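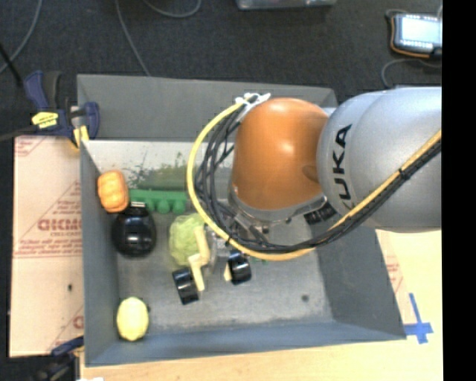 Small Things, Second Homes: progress report to the Kanaujia Fund
December 17, 2024
Prepared by Weidong Su, Sistside Reuse

Dear friends at Kanaujia,

It has been a full half year since my last letter in June, and I have been looking forward to writing this one, partly for the pleasure of telling you that the bins are working and partly to own up to the things that still aren't. I'll try to keep it in order, though those of you who have visited know I wander a bit!

When we first came to you, the Grulton room had a sorting problem. Anything large enough to notice (a chair, a lamp, a box of dishes) found a shelf the same day it was dropped off. The little things did not. They went into cardboard cartons under the bench, got damp, got sat on, and were thrown out in the spring with everybody feeling a little guilty. Your grant was meant to give the small donations a proper place to be looked over, matched up and sent out again, and I think it's fair to say they have one now.

The bins

We bought 40 gray open-topped bins over the summer, secondhand, from a warehouse in Vadwood that was closing one of its floors. I had wanted new ones with lids, I'll admit, and I was talked out of it, and I'm glad. With the top open you can see what you have got as you walk past, and the sloping sides help you get a hand under the things at the bottom. They came to us scuffed and they are getting more so. A few have marks on the walls that have outlasted soap, vinegar and a good deal of elbow grease, and after a couple of long afternoons over the sink we agreed to stop worrying about marks and just keep them clean.

How full to fill them took us longer to learn. At the start we loaded each bin to the top, which felt thrifty and made the work miserable, with everything tangled up and the same object picked up and put down again by three different people. Now a bin gets a small mixed lot and no more. It goes onto the bench, it is sorted all the way to the end, and then the next one comes over. The pace is much kinder, and I find people stay and chat.

What has gone out

Since June we have sent out some 400 bundles of small household goods, most of them to families setting up a first apartment and the rest to the two after-school rooms on the Sistside end. A bundle is whatever the family has ticked on the request sheet, so no two are quite alike. The kitchen bundle is still the favorite by a long way. The desk bundle, which I was so sure about, has been slow, and I'd like to fold it into the school one next year and see if it does better there.

We did run out of matching pieces in October. We had plenty of donations but too many halves of things, lids with no jar and so on, and families waited longer than I had promised them. We now keep an odd-parts bin by the window and go through it at the end of each month. I was doubtful, but it has rescued a fair number of items I would have given up on.

Money

The bins and the trip to fetch them came in under the amount set aside. With your kind permission, given in the fall, we put the difference into better lights over the bench, and my eyes thank you every evening. The labels cost more than planned, as the first kind peeled off the gray walls within a week and had to be bought again. There is $100 left in the supplies line, and I would like to carry it over for gloves and cleaning cloths if that suits you.

What comes next

The Vadwood branch has asked whether they could run the same kind of bench, and we'd like to lend them six of our bins through the winter so they can try it before spending anything. We also want to rewrite the request sheet. It is two pages long, the print is tiny, and people skip the back, where we ask about allergies and pickup times. A one-page draft is going around now and I'll mail you a copy once we have stopped arguing over the wording.

I would love for you to come by in the new year. Come in the afternoon when the sorting is going, and wear something you don't mind getting dusty.

With warm thanks from all of us at Grulton,
Weidong Su

6 shares | 0 comments

Contact Sistside Reuse | © 2024 Sistside Reuse | Back to top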